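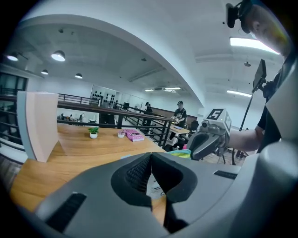 Report on the Visit to the Otdale Comics Fair

Sep 9, 2018

Members of the Skutik Webcomic Association attended the Otdale Comics Fair this year as guests of the organizers. The party consisted of Nabila Ismail, Sunil Dewan and Leidy Espinoza, who also took notes for this report.

The fair occupied two floors of the Galetti Building. Artists' tables were on the ground floor, with talks and portfolio reviews upstairs. The printed guide listed 27 exhibitors, most of whom publish online first and bring collected volumes to sell.

The morning session was given by Clotilde Riviere, whose long-running strip Biswas reached page 721 in the week of the fair. Ms. Riviere spoke on keeping a regular schedule. She draws five pages ahead of publication and regards this buffer as the most useful habit she has formed. She also showed early pages that she has since redrawn, and explained why she keeps the originals in the archive - readers had written to ask for them.

Mererid Jarman led the afternoon workshop on lettering. Places were limited to 17, and our members were fortunate to obtain two. Participants lettered the same page by hand and on screen, then compared the results. Ms. Jarman advised placing the word balloons before any figures are inked. Mr. Dewan found the section on sound effects rather brief.

Some difficulties should be recorded. The upstairs room was warm, and questions from the back were hard to hear. The queue for portfolio reviews closed before noon, so Ms. Espinoza was unable to present her work.

The Association thanks the organizers for their welcome. The next fair is planned for January, and members who wish to share a table should write to Ms. Ismail.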